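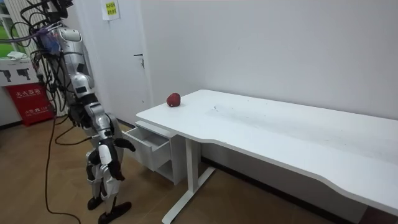 Pekby Evening Hostel: progress report for the spring quarter

Prepared by Ailbhe Cronin for the Pultier Fund
Wednesday, June 18, 2025

We have had a lovely quarter, and I'm very glad to be writing this one! When we last reported, the upstairs rooms were closed and the bread classes were still an idea on the back of an agenda. The rooms are open, the classes are full, and your grant has gone where we said it would go.

Guests first. We provided 936 bed-nights this quarter, most of them to people who had come to Pekby for hospital appointments and couldn't face the journey home the same day. That is the group we wrote to you about in our bid, and it is wonderful to see them finding us (the ward clerks now hand out our leaflet with the appointment letters, which has helped no end). Families staying longer than a week are still fewer than we hoped. The bus timetable changed in the spring and the last service up the hill now leaves before evening visiting ends, so we have been paying for taxis out of the contingency line. Finbarr Mulligan has written to the bus company twice and will go on writing.

The bread classes run on the ground floor with 60 people signed up across the quarter. Guests and neighbours bake together, and whatever comes out of the oven goes on the breakfast table the next morning. The rye was a disaster for three weeks running and then, quite suddenly, very good. We changed the flour and moved the proving shelf away from the back door, and I couldn't tell you which of those did it.

On the rooms: the painting is done, the floors are down and each room has somewhere to put your things by the bed. We kept it all plain and pale so that the small rooms feel bigger. The heating upstairs was the one big surprise. Two radiators needed replacing, and the fitting was held up while the right valves were found.

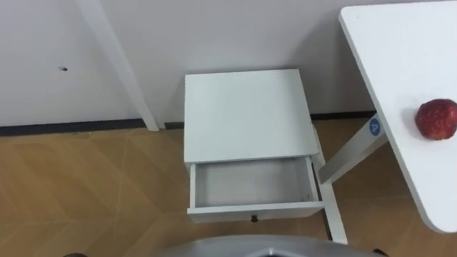 Róisín Fitzgerald wrote in the guest book that she had slept properly for the first time since her mother was admitted, and that a quiet night and a slice of toast in company had done her more good than she could explain. She also asked for a later breakfast on Sundays. We have moved it to half past nine, and it is already the busiest meal of the week.

Money is close to plan. Furniture and decorating came in under budget and the heating went over, and the two nearly cancel out. The laundry contract with Clustik has been renewed at the same price, with collections twice a week. We would like to move what remains in the decorating line across to taxis, if you are happy with that; Shamim Rizvi will send the revised sheet separately.
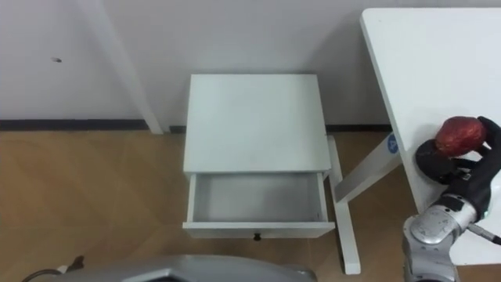 For the coming quarter we want to open on Sunday nights all year round, so that people with early Monday appointments can come the evening before. That means one more sleep-in shift a week, and we have 5 people interested in covering it between them. We also hope to start a second bread class in the afternoons, for those who would sooner be in bed by nine.

Still to do: the fire door on the landing sticks, the garden gate needs a new latch, and the booking form should ask about diets before people arrive. Do come and see us if you are passing. Tuesday is baking day.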